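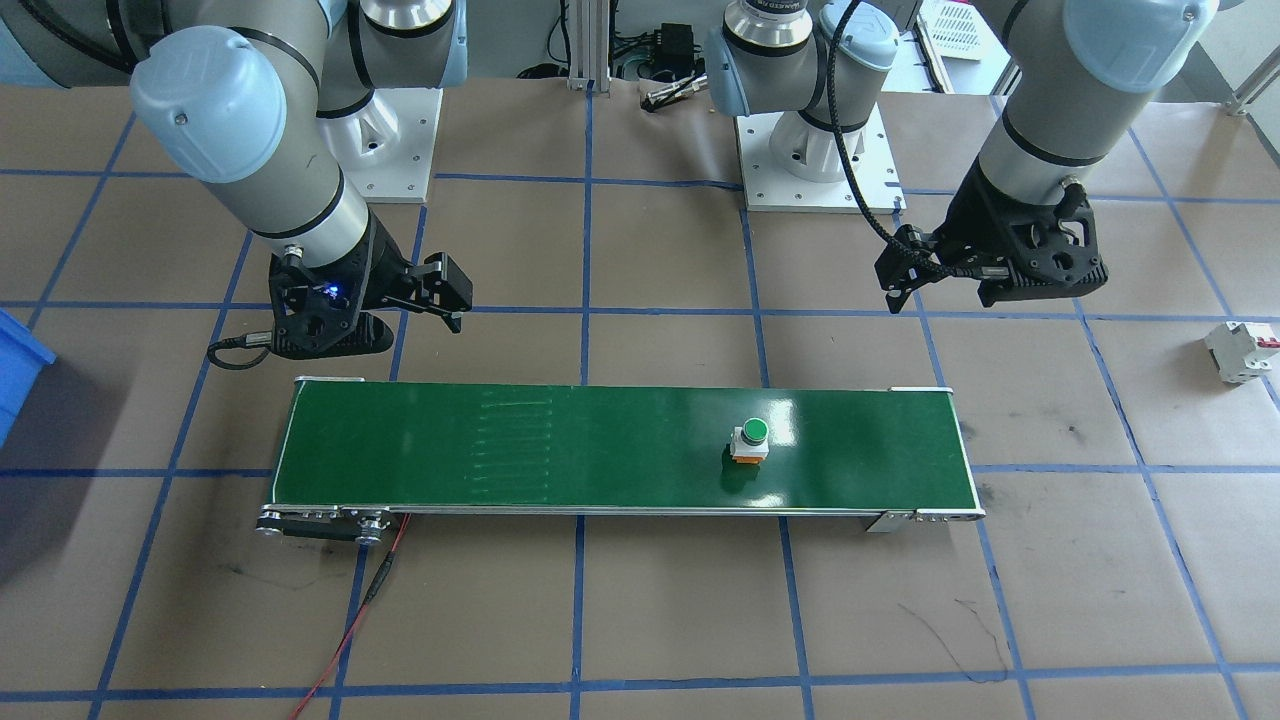 Bench conveyor, dark green belt, with a push-button switch sitting on it

Belt keeps creeping to one side on a small bench conveyor

I have a small conveyor that I use for moving finished parts from one end of the bench to the other before they get bagged. I bought it second-hand with no manual and no maker's plate. It is a narrow PVC belt between aluminium side rails, with the motor and drive roller at the left-hand end.

When I start it up the belt sits in the middle. After ten minutes or so it has moved over to the back rail and starts to rub. If I stop it and push the belt back by hand it runs straight for a bit and then goes again. I have tightened both adjusting screws at the far end as much as I dare and it made it worse, if anything. The edge of the belt is starting to go furry.

Things I have tried so far:
- cleaned the belt with washing-up liquid and water
- tightened the screws (same number of turns each side, as far as I can tell)
- checked that nothing was stuck under the belt

It is not carrying anything heavy. The parts are over 400 grams at the most. Is the belt worn out, or is it the rollers? I would like to avoid buying a new belt as the only price I have found was from Grirex and it was 263 pounds before delivery, more than I paid for the whole thing.

Posted by greenbeltpete

Slacken it off first. Most small belts are run far too tight, and a tight belt follows every fault in the rollers. Undo both screws until the drive roller slips when you hold the belt back with your hand, then do them up a quarter turn at a time, both sides, until it only just stops slipping. That is all the tension you need for light parts.

Then measure. Don't count turns on the screws because second-hand machines never have them starting from the same place. Take a steel rule and measure from the centre of the drive roller to the centre of the tail roller on each side. The two figures should be the same. Mine was out by 4 mm when I got it and it did exactly what yours does.

Once the rollers are square, run it empty and watch. The belt moves towards the slack side, so if it goes to the back, tighten the back screw by an eighth of a turn and wait. You have to give it several full trips round before you judge it. People go wrong by turning the screw again straight away, and then it shoots off the other way.

Also check the bed is level across its width. It doesn't matter if one end is a little higher than the other, but if it leans to the back or has a twist in it the belt will creep whatever you do with the screws. Put a spirit level across the rails at each end and pack the feet until the two readings match.

A slightly furry edge can be trimmed with sharp scissors. Don't pull the threads. If the join in the belt was made out of square then it will never run true, but you would see it wander from side to side once per trip. A steady creep one way is not the join.

Posted by millbrook_workshop

Had the same thing with an Otent one. It was dirt on the drive roller, not the belt. You can't see it without taking the belt off. There was a hard ring of old glue at one end of the roller which made it fatter on that side. Scraped it off with a bit of plastic and wiped it with meths, fine after that. Worth a look before you spend any money.

Posted by tansy44

just get a new belt from Jaidee, they make them to length and its a lot cheaper than what you were quoted. send them the width and the length all the way round

Posted by davo_r

Related posts
Which way round does a Fotow gearmotor go?
Cleaning marks off a PVC belt
How to measure a belt without taking it off
Speed controller hums but motor does not turn
Can I shorten aluminium side rails with a mitre saw?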